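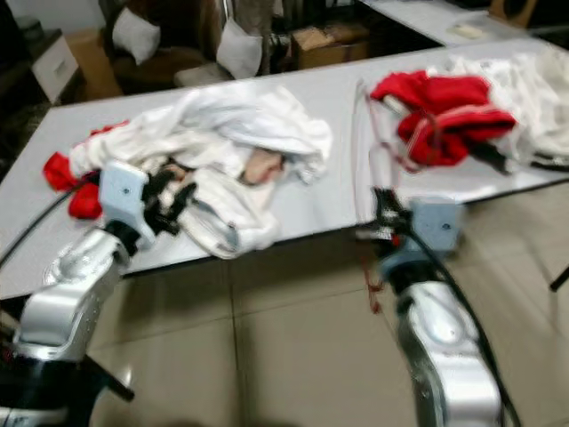

Fig. 1. Two-arm clothes task, view from the head camera. The left fingers are at the edge of the white pile.

Week 10: Learning to pick from a heap

Notes to go with the lecture. I've typed these up more or less as I said them, so forgive the rambling. Last changed Dec 30, 2025.

Last week we had one arm, one stiff block and one clear answer to the question "where is it?" This week we lose all of that. Cloth has no fixed shape, so you can't write down its position and turn as six numbers and carry on. A shirt on a table could be lying in more ways than you could ever list, and two shirts in a heap are worse, as you can't even tell where one stops and the other begins.

Have a proper look at Fig. 1 before reading on. Suppose I ask you to lift one item out of the white pile. Which one? I can see folds and twisted sleeves, and I couldn't tell you which sleeve goes with which body. The bit of bright red at the far end is a much kinder case, because colour does half the job for you. I like this picture for teaching because both problems are on the same table.

What we're trying to learn

The method this week is called Harb. (It's the name of the code folder and it stuck.) It's a form of imitation learning, so a person drives the arms through the job many times, we save what the cameras saw and what the arms did, and then we train a network to go from the first to the second. You've met that idea already. What Harb adds is a grasp score, and that's the part I want you to understand.

For each small patch of the camera view, the network guesses how likely it is that closing the fingers there will bring up exactly one item. So there are 2 ways to get a bad score: the fingers come up with nothing, or they come up with a great tangled lump. Plenty of older work only punished the first of these, and you get robots that are very good at grabbing armfuls of washing!

The training set

The set is called Plano and it has 3028 grasps in it. Each one has a short stretch of video from before the fingers close, the joint angles of both arms, and a label: none, one or many. The labels were put in by hand afterwards, by people watching the lift. It's dull work and the labels aren't perfect. If three people watch a sock come up stuck inside a sleeve, you'll get three views on whether that's one item or many. I'd ask you to keep that in mind when you see the results, as no method can score better than its labels allow.

Please don't shuffle all the grasps together and then split them into training and test sets. I know it's the first thing everybody does (I did it too, back in April, and was very pleased with myself for an afternoon). Grasps from the same heap look nearly the same, so if half of them land in training and half in test, your network is being tested on heaps it already knows. Split by heap. The file called Bondalik in the course folder has the heap numbers, and the starter code reads it for you.

Why two arms

A fair question, and one I get every year. If the job is to pick one thing up, why pay for a second arm? The short answer is that cloth hangs on to other cloth. One arm lifts and half the heap comes with it. With two arms, one can lift while the other holds the rest down, or takes hold of a loose end and pulls the other way.

The longer answer is that the second arm makes the learning harder. You've now got twice as many joints to predict, and the arms have to agree on timing. In plain imitation learning they often don't. The left arm starts its lift a touch early, the right one hasn't got hold yet, and from there you're in a state that was never in the training set. We called this drift in week 8 and it's the same beast here, only it bites sooner.

Harb deals with it in a fairly blunt way. The network predicts a chunk of 50 steps for both arms in one go, so the arms share a plan, and then it plays out only the first part before looking again. How much of the chunk to play before looking again is something you have to tune. Play all of it and the robot ignores the cloth sliding about. Play one step at a time and it dithers, because each new guess disagrees slightly with the last. We use 10, found by trying things until it stopped dithering.

Results, and how far I trust them

Against the plain version with no grasp score, Harb brings up single items more often on mixed colours and does noticeably better on heaps that are all one colour. The second part is what you should care about. On mixed colours both versions can lean on colour edges, so the gap between them is small.

Then we took it to Protgate, our other room, with different lamps and a darker table, and a good deal of the gain went away. We didn't retrain for that. My own guess is that the score has learnt something about shadows in creases, which change as soon as you move a lamp. I haven't shown that properly, so treat it as a guess. If anyone wants it as a project, come and see me.

For the lab

Train the grasp score only, leave the arms alone. Plot it over the test views and look at where it is high. Then pick a few views where it's confident and wrong, and write a paragraph on each saying what you think fooled it. I'd sooner read one careful paragraph than pages of loss curves.

Bring your plots on paper if you can, the projector in the lab turns all the reds brown.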